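3.2 Collecting the Demonstrations

All demonstrations were recorded with the Nasov hand-held gripper, a pair of padded fingers on a grip with a camera looking out between them. A person holds it, does the task, and the camera records what a robot wrist would have seen had a robot been clever enough to be there. The method is cheap and quick, and it transfers most of the hard labor to the operator's forearm.

We chose household objects on the grounds that we already owned some. The task reported in this section, which our logs call Dristex-B for reasons lost to an early spreadsheet, asks the operator to pick up a hairbrush lying on a table and put it in a small open container. The brush is a poor citizen. It has a long smooth handle, a slotted head and a great many bristles, and it has opinions about which side it would like to rest on. Early in the project we considered replacing it with a wooden block, as is traditional, and decided that the literature had enough wooden blocks.

Before each episode the operator sets out the brush and the container in a fresh arrangement. Operators were told to vary the layout "as much as seems reasonable," an instruction we do not recommend. Left to themselves, people lay a brush down the way people lay down brushes, and the first 200 episodes were so alike that a policy trained on them did well and learned very little. From January on, the Hedlund script drew a random heading for the handle and a random spot for the container, and the operators did as they were told, with varying degrees of cheer. Figure 2a shows one such layout, with the fingers open on either side of the brush.

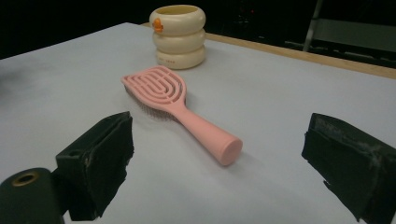 3.3 What Counts as a Success

An episode is kept if the brush ends up released in the container and stays there until the operator presses the stop button. This sounds like a rule that needs no discussion. We discussed it for most of a month.

The trouble is the last few inches. The container is small, the brush is not, and there is more than one way in. Some operators lead with the handle and others with the head. Bristles that meet the rim can catch on it, and a careful operator will then back off and try again, while a less careful one will push. We kept both kinds, labeled the approach as handle-first or head-first, and marked any episode with a second try. Dropping the second tries gave us a tidier set and a policy that, on meeting the rim, had no idea what to do next and simply pressed on with great confidence. Figure 2b shows the bristles at the rim in a head-first approach. 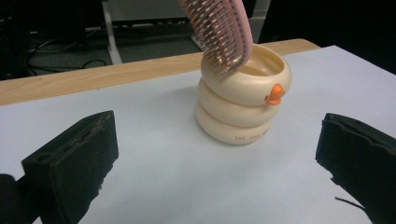
3.4 Filtering and Final Counts

We recorded 752 episodes and kept 500 for training. A further 201 were set aside for testing; the plan had said 200, and no one could bring themselves to delete the extra one. The remainder were thrown out for lost tracking, a stop button pressed too soon, or a brush last seen heading for the floor.

Each kept episode was trimmed at both ends to remove the pause in which the operator remembers what the task is. Labels were entered in Dekton, our in-house viewer, by a person other than the one who made the recording. Where the two disagreed about the approach label, the episode was watched again at half speed by both, a procedure that settled nearly every case and improved nobody's afternoon.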